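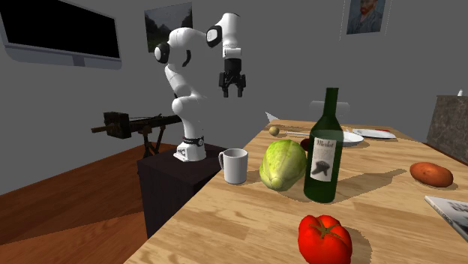

stonero_fan: Clearing the table is the chore I'd hand over first, and I think we're nearly there! Plates are easy. What gets me excited is the awkward stuff, a cabbage right next to a bottle of Merlot, and one gripper with two short fingers for both.

Gerrit Molefe: Nearly? Mine in simulation managed 43 out of 100 with the mug. Cabbage was worse.

quach90: Try a wider grip, Gerrit. I got 90 with mugs in May.

Gerrit Molefe: Mugs, fine. Still not letting it near my wine.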